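3.2 Recruitment and the shift diary

Participants came from two towns, Idley and Jedov, both with a long history of small machining shops and both losing them. We wanted people who'd worked nights for at least a year. Mailout went to 1,230 households in May, plus a notice in the Donati clinic waiting room. 160 people finished the diary. Not a huge return but in line with what we planned for.

The diary asked for bedtime, wake time, naps, caffeine, and one line on how the shift went. Entries on paper, colour-coded by week. Total of 3,958 usable entries after cleaning. Blank pages were dropped, as were pages filled in all at once at the end (same pen, same slope, you get to recognise it). 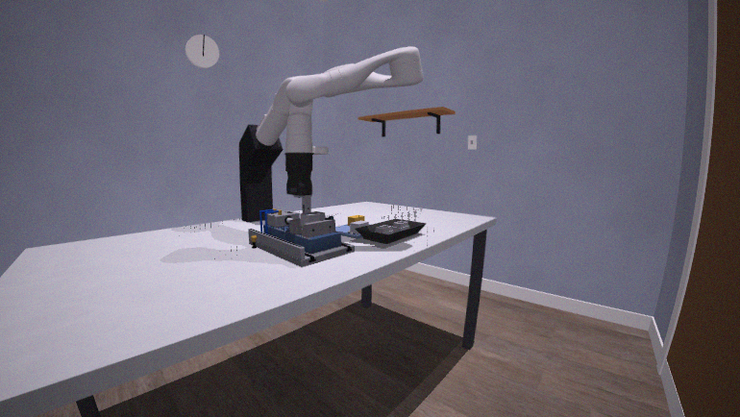 Mirko Piras, commenting on the draft, felt the one-line item was doing too much work. People write "fine" when they're wrecked, and a tired person at 5 am isn't going to organise their thoughts for a stranger. He'd have used a simple scale and kept the line as an optional extra.

We take the point. The line stayed in for this round, but it isn't scored, and nothing in Section 4 depends on it.

3.3 Sleep debt across the roster

Sleep debt was worked out against each person's own days off. Rotating rosters did worse than permanent nights, which agrees with most of what we'd read going in. The bad stretch was the second and third night, not the first. Several participants napped before night one and then stopped bothering.

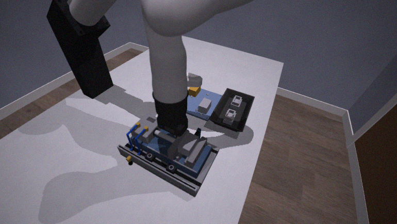 Commute matters more then we expected. Jedov people mostly drive, long dark highway, and their wake times were later but their sleep was shorter. Idley people walk or ride. We didn't ask about kids at home, should have, and have added it to the follow-up form. 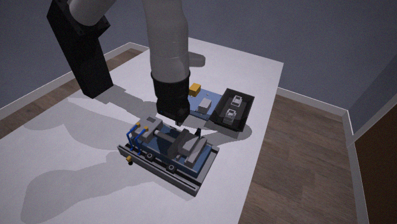

The follow-up uses the same diary with the Drekska fatigue items on the back page. Eight weeks instead of four. Analysis will be by roster type first, then by town - the town groups are uneven and we dont want to lean on them.

Figure 2. Bench work at a machine vise.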